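Caring for Fabrics at Home
Evening course, handout for week four: upholstery, loose covers and the carpet underneath

Welcome back, everybody. Last week we ran out of time in the middle of curtain linings, and I promised I would put the rest of it on paper so that we could start fresh on chairs. The curtain notes are at the end. If you missed the session altogether, read those first and then come back up here, as some of the words I use about linings crop up again with loose covers.

What we mean by upholstery fabric

A good many of you asked me over the tea break why a piece of furnishing fabric costs so much more than dress fabric of the same width. Part of the answer is in the weave. Upholstery cloth has to put up with people sitting down on it, sliding about on it, leaning their elbows on it and (in my house at least) standing on it to reach the top of the bookcase. The yarns are thicker, they are packed closer together, and very often there is a backing on the reverse that you never see.

Makers test for this by rubbing the cloth over and over in a machine until it starts to wear. The number of rubs it survives is sometimes printed on the swatch card. I would treat it as a guide and no more. It tells you how the cloth stands up to rubbing, and says very little about sunlight, cats or blackcurrant squash.

The three weaves we handled last week were these, and I'd like you to be able to tell them apart by touch.

Plain weave. Over one, under one. Linen union is the usual one for loose covers. It creases, it washes fairly well if it has been shrunk beforehand, and it is kind to beginners at the sewing machine.

Velvet. A pile fabric, so it has a direction. Stroke it one way and it is smooth, stroke it the other and it drags. Every panel on a chair must run the same way or the colour will look patchy, and you will be unpicking until midnight.

Damask. A patterned weave in which the design is made by the threads themselves, with nothing printed on top. Turn a sample over and you will find the pattern on the back with its light and dark places changed about. It often has long threads lying loose on the surface, which we call floats, and floats are what catch on rings, buckles and claws.

The samples in your packs are labelled with the mill's own range names, so Brirker is the linen union, Dallari is the velvet and Carrasco is the damask. Please do not cut them up, as they have to go back.

Reading a room before you clean anything

Before you so much as open a bottle, stand in the doorway for a minute or two and look. Where does the light come in, where do people walk, which seat does everybody head for? Wear and fading follow habits, and you can save yourself a lot of scrubbing by knowing what is dirt and what is simply age – no amount of shampoo will bring back a colour that the sun has taken.
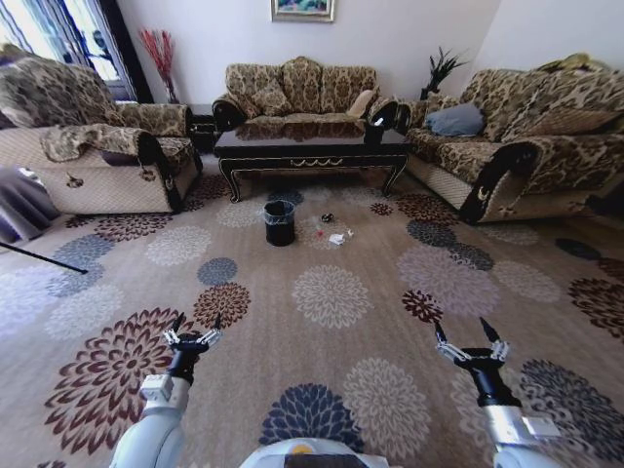
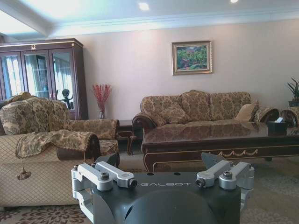

Armchairs deserve the longest look, and I always begin with the parts that get touched: the arms, the head of the back, the front edge of the seat. After that, check whether you are dealing with one cloth or with several. The big armchair in the second picture is a good case, with a tan-and-gold damask that has a brown floral pattern, and then a lighter beige quilted fabric in a diamond stitch wrapped round the lower front and base. Two fabrics on one chair means two tests, two decisions and quite possibly two methods. Quilting wants extra care because dust settles along the stitching lines, and if you wet it heavily the wadding inside can stay damp long after the surface feels dry to your hand. Damask wants the soft brush on the vacuum, held lightly, so that you don't drag at the floats.

The order of work

I am going to be a bit strict here, as the order matters more than the products do.

1. Vacuum first, everything, including down the sides and under the cushions. Dry soil lifts out easily. Once wet, it turns to mud and goes further in.

2. Look for a care label. Try beneath the seat cushion or on the underside. If there isn't one, behave as though the fabric can't be washed until your test tells you otherwise.

3. Test somewhere hidden. A dab of your solution on a white cloth, pressed for a slow count, then look for colour on the cloth. Let the place dry completely before you judge it. Overnight is best.

4. Work from the top of the chair to the bottom, and from the outside of a stain towards the middle.

5. Blot. I know I go on about it, but rubbing roughens the yarns and spreads the mark.

6. Dry with the windows open and the cushions stood on edge. Keep the hairdryer out of it.

For the practical we shall be using Fetix, which is a mild foam. Make it up with 200 ml to the bucket and use only the froth from the top, never the liquid. A natural sponge holds the froth nicely.

Carpets, briefly

We have a whole evening on carpets later on, so I'll only say that the chair and the carpet ought to be thought of together. Do the chair first, as whatever drips will drip downwards. Slip a folded towel under each leg while things are damp, because polish and metal castors can both leave a mark that is a perfect misery to get out.

Curtain linings, carried over from last week

Cotton sateen is the everyday choice. Blackout lining is heavier and shows every needle hole, so pin inside the hem allowance only. Interlining goes between the two and makes even a cheap curtain hang beautifully – do try it once, you'll be converted! Wash a small square of each before you cut. If the lining shrinks and the curtain doesn't, the hem will pucker up.

For Wednesday

Please bring an old cushion cover you don't mind about, two white cloths and a soft brush. We are in room 8 again, and the side door will be open. Anyone who still has my pinking shears, I would be very glad to see them.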